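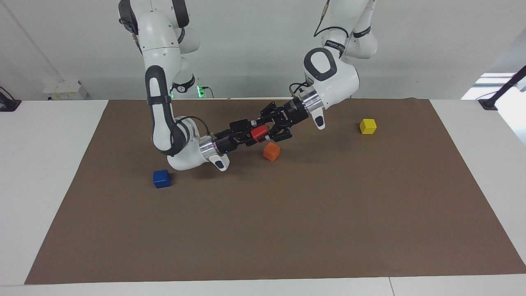

Kutana Opens Evening Line for Sex Workers Who Want to Talk About Life at Home

July 4, 2019

Kutana, the small peer support group that many of our readers already know from its drop-in mornings on Birngate, has opened an evening phone line for sex workers who would like to talk with someone about partners, family, friendships and all the other parts of life that go on after work is done.

The line runs 6 evenings a week and is answered by 2 people at a time, every one of them a current or former sex worker who has gone through the group's own listening course. Calls are free and you don't have to give a name (a first name is nice, they say, but any first name will do).

The idea goes back to April, when Kutana sent a short survey to people who had used its services over the past year. It got 432 replies, far more than anyone at the group had dared to hope for, and 64 percent of those who answered said the thing they most wanted was a friendly person to talk to about relationships. Legal advice and health visits, which the group already offers, came lower on the list. 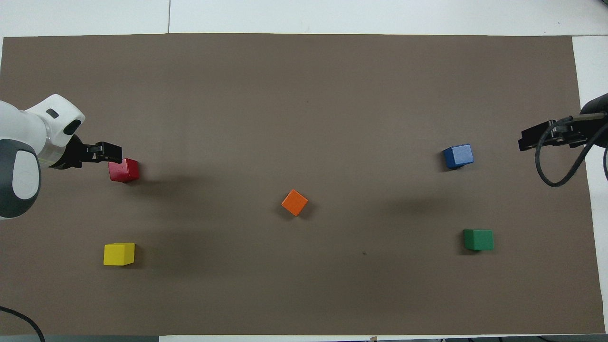 "People would call us about a clinic appointment and then stay on the phone for an hour talking about their sister, or a new boyfriend they hadn't told yet," said Erasto Lyimo, who coordinates the line. "We loved those calls, but we were always watching the clock and I felt bad about it. Now there's a proper place for them — and nobody has to pretend they're calling about something else first."

Partners and close family members are welcome to call too, as long as they understand that the people answering won't discuss any other caller with them, not even to say whether that person has been in touch. Lyimo said he would be very happy to hear from parents in particular.

Callers who want to go on to regular counseling can be given a list of therapists who have worked with sex workers before and who won't treat the job as the problem to be fixed. The number is posted at the Birngate drop-in, and the staff there will gladly write it down for you over a cup of coffee.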